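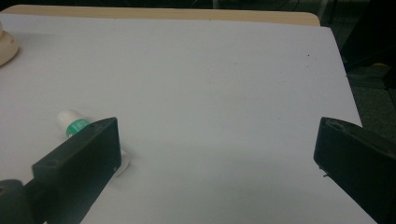 3.2 Preparation of the drum heads and striking procedure

The second part of the study deals with the question of how the mass of a damping ring changes the decay time of a small tom drum. In the earlier work of Penry the rings were cut from commercial film, and their mass was not always reported, so a direct comparison between drums was difficult. For this reason we made our own rings from paper in the workshop at Bramilthorpe. Each ring was drawn and cut on a light beige tabletop, from a large sheet of white paper like the one in Figure 4, and it was weighed before it was placed on the head. The outer diameter of all rings was 275 mm, and only the width was changed.

Figure 4. Sheet of white paper on the tabletop.

Two drums were used. The first was a Zemico tom with a maple shell, and the second was a Lidora tom of the same diameter with a birch shell. Both drums received new single-ply heads, which were left under tension overnight before the first measurement. The lower head was always tuned slightly higher than the upper head. The tuning was controlled at each lug with a small microphone, and it was corrected when two neighboring lugs differed by more than 2 Hz. We did not use any gel or tape on the heads.

The strokes were produced with a pendulum which carried a wooden stick tip. The pendulum was released from the same angle for every stroke, and the point of contact was the center of the head. In total 1412 strokes were recorded. Of these, 288 were made without a ring and serve as the reference condition. Strokes with a double contact were removed by listening and by looking at the waveform. This step was done by Cadi Penry, who did not know which ring was used in the recording.

The decay time was calculated from the envelope of the fundamental mode, in the manner proposed by Bevan. We have to mention that the method is sensitive to the noise level of the room. In July the ventilation could not be switched off during the afternoon, therefore all recordings in this month were made before 9 a.m. The recordings which were made later in the year do not show this limitation.

For both shells the decay time became shorter when the ring was wider. The effect was stronger for the maple shell, but the difference between the shells was small in comparison with the effect of the ring itself. A change of the pitch was also observed with the widest ring, and it is discussed in Section 4.1.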